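The Kitchen Table Team

When I asked Lukian Bilyk how he ended up spending most of his evenings with toy food, he laughed for a good while before he answered, and then he asked whether I wanted the long version or the short one. I said long. I'm glad I did, although my tea went cold in the course of it.

Bilyk teaches the robotics project class at the community college here, and the class has a name of its own, Plasow, picked by the first group of students and never changed. (He has been told what it stands for three different ways, and he likes all of them.) The students spend two terms teaching a robot arm to handle the things you'd find in a kitchen, and at the end they take their work to the Gallex meet, where teams from other schools set out tables of their own and everybody tries everybody else's tasks.

"I used to start them on blocks," he told me. "Nice wooden blocks, all one size. And they got very good at blocks! Then in February one of them asked me when she was ever going to need a robot to pick up a block, and I went home and thought about it all night. The next week I came in with a shopping bag."

The bag had play food in it, and a few dishes, and it has grown since then. Students bring things from home, or from younger brothers and sisters who may or may not have been asked. Bilyk's rule is that anything can go on the table as long as it doesn't leak.

"What I want them to see is that every object asks for something different," he said. "You come at a bottle from the side, and you want to know which way it's lying before you close your fingers on it. A bowl you take by the rim. And the small soft things, well, those are where the tears come in."
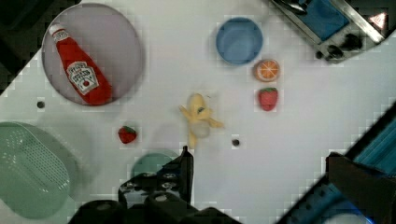
"Soft things move when you touch them," he went on. "You think you've lined it up perfectly, and then one finger brushes it and it's facing the other way. A student of mine spent an entire evening on that, just the last inch of the approach, and she wrote it up so beautifully that I now hand her notes to every new group. She's a little embarrassed about it."

The students work in pairs. One drives the arm while the other watches and writes, and then they trade. Each try gets a line in the logbook, good or bad, and the line has to say what the driver was aiming for as well as what the arm did. When I visited, the logbook stood at 2,553 tries, and Bilyk turned the pages for me the way other people show you their vacation albums. Some lines are very neat. One just says "no."

I asked whether the writing was popular.

"Oh, they hate it," he said cheerfully. "They hate it until the first time something goes wrong and they can look back and find the same mistake from three weeks ago, in their own handwriting. Then they're converts. Well - most of them."

The task the team has chosen for Gallex is called Bermúdez, after the street where two of the students share an apartment with, by their own account, the messiest kitchen in town. The referee names an item and a place for it, and the arm has to put the one in the other without upsetting its neighbors. There are 100 points to be had in the first round and 200 in the second, and a team loses 6 for every item it knocks over along the way. 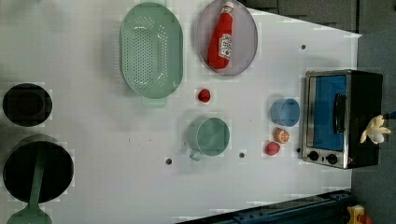 Setting the table is a bigger part of the class than I had expected. Bilyk lets the students do it for one another, each pair laying things out for the next, and they can be quite merciless. A favorite trick is to put the target close to something tall. The little fruits in front of the toaster oven make a good example, with a cup standing right by the orange slice, so that a careless approach to one means a bump for the other. Then there's the spatula in the big black pot, a long handle to grab but a wide flat head at the other end, and you have to think about both of them at once. "They're much harder on each other than I'd ever be," Bilyk said. "I set a fair table. They set a mean one, and they learn more from the mean one, so I keep out of it."

He is hoping to add a second course next year, if the college agrees, with a visit to a team in Oltutent that he has been writing to since last summer. They do laundry over there, mostly socks and towels, and he is curious and a bit afraid.

"Cloth!" he said, shaking his head. "I've told my students to enjoy the ketchup while they can."

I asked, on my way out, whether he ever drives the arm himself. He does, late, after the students have gone home, and he enters his own tries in the logbook along with everyone else's. He showed me the latest one. It was the line that said "no."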